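Open Day at the Derell Workshop: Visitor Questions

Last updated 8 May 2025

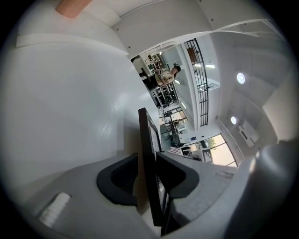
What will I see?
People working with hand-held grippers at the benches, and a short talk on how the recordings are used to teach a robot arm. The talk starts at 2 and is repeated once in the afternoon.

Can I try a gripper?
Yes, if you are 15 or older. Younger visitors can watch from behind the railing. Please take off rings and bracelets first.

Do I need to book?
Booking is free and done through the Pastosholm events page. Walk-ins are let in when there is space. Last May we had over 1,243 visitors, and the line was long before lunch.

Can I take pictures?
Yes, but not of the screens. Ask before photographing staff.

Please don't move the checkered boards. They are set out for the cameras.

Where do I park?
Use the Reisinger lot. The Cimard lot next door is for tenants only, and cars left there are towed.

Is there food?
There is a coffee counter by the front door. It takes cards only.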